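I have eaten at Fetham 20 times, and the menu still needs a translator. Last Saturday I ordered "carrot, three thoughts" and got a carrot. It cost more than the chicken.

Small plates were meant for sharing. Try sharing one scallop among four adults who all skipped lunch.

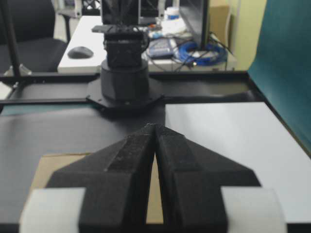 Bohdana Kushnir thinks I'm just greedy, and that a small plate makes people talk to each other. We did talk, mostly about the scallop. Then we walked over to Woo and had noodles, in bowls, one each.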